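Lange Zahlen im Kopf behalten: eine Anleitung für Anfänger

Ich habe früher jede Telefonnummer sofort vergessen, manchmal schon beim Wählen. Mit der Methode auf dieser Seite geht es mir viel besser, und man braucht dafür kein besonderes Talent.

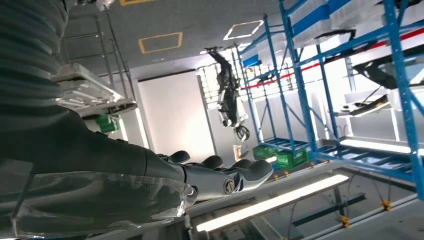 Das Prinzip ist alt: Eine Zahl wird in kleine Stücke geteilt, und jedes Stück bekommt ein Bild. Mit einzelnen Ziffern kann das Gedächtnis wenig anfangen, mit Bildern sehr viel.

Schritt 1: Die Zahl teilen
Nehmen Sie zum Beispiel 2212. Sprechen Sie nicht »zwei, zwei, eins, zwei«, sondern »zweiundzwanzig, zwölf«. So haben Sie zwei Stücke statt vier. Bei langen Nummern mache ich Gruppen von zwei Ziffern, bei ungerader Länge bleibt am Ende eine Gruppe mit drei.

Schritt 2: Eine Bilderliste anlegen
Schreiben Sie in ein Heft die Zahlen von 0 bis 40 und daneben je einen Gegenstand. Bei mir ist die 22 ein Paar Schwäne und die 12 eine Uhr am Mittag. Es ist wichtig, dass Sie die Bilder selber wählen. Ich hatte zuerst die fertige Liste aus dem Programm Plestunum genommen und nach einer Woche fast alles verwechselt. Die Zahlen über 40 kommen später dazu.

Schritt 3: Die Bilder verbinden
Zwei Schwäne ziehen eine schwere Uhr über den See. Je komischer die Szene, desto länger bleibt sie.

Schritt 4: Wiederholen
Einmal nach zehn Minuten, einmal am Abend, einmal am nächsten Morgen. Ohne den Morgen ist bei mir die Hälfte weg.

Häufige Fehler
Zu schnell anfangen mit langen Zahlen. Zwei ähnliche Bilder nehmen, etwa Ente und Schwan. Und am Montag eine Stunde üben, danach die ganze Woche nicht mehr; fünf Minuten am Tag sind besser.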